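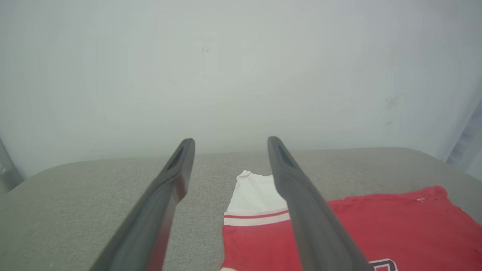
This page was last edited on January 22, 2025.

Figure 3. Wrist camera view with the fingers open over the gray work surface and a red and white garment at right.

4.2 Start conditions and operator rules

All garment trials at the Olldale site followed one written procedure, drafted by Margus Mägi and revised in July after the first 40 trials. The earlier version left the starting pose to the operator, and the recordings from that period could not be compared with one another. They are left out of the results in Section 5.

Under the revised procedure a trial may start only when the fingers are open and both fingertips can be seen by the wrist camera. The work surface is covered in a plain fabric without a strong pattern. Figure 3 shows a view that meets both conditions. The garment may extend past the edge of the view, as the red one does in the figure, and one finger may overlap it. We had first required the whole garment to be visible, but that rule excluded most larger items and was dropped.

Garments are not smoothed by hand before a trial. Creases and folded corners stay as they are. Loose thread or lint is left in place unless it is longer than 18 mm.

The operator stands outside the marked zone and keeps one hand on the enable switch. Finger closing force was capped at 55 percent of the controller limit, and each attempt ended after 800 control steps whether or not a grasp had been made. An attempt stopped by the operator counts as a failure. Chaltu Endale and Etelka Pálfi checked the logs separately and settled differences by going back to the recording.

We did not set a rule for marks on the backdrop. Light scuffs were accepted, and the backdrop was cleaned only between garment sets. Sites with a different camera may need to be stricter on this point.

Related items
Prutura gripper inspection checklist
Bostotex fabric handling notes, second revision
Lykkegaard and Hauksdóttir: Operator stops in textile trials
Ratanaporn site report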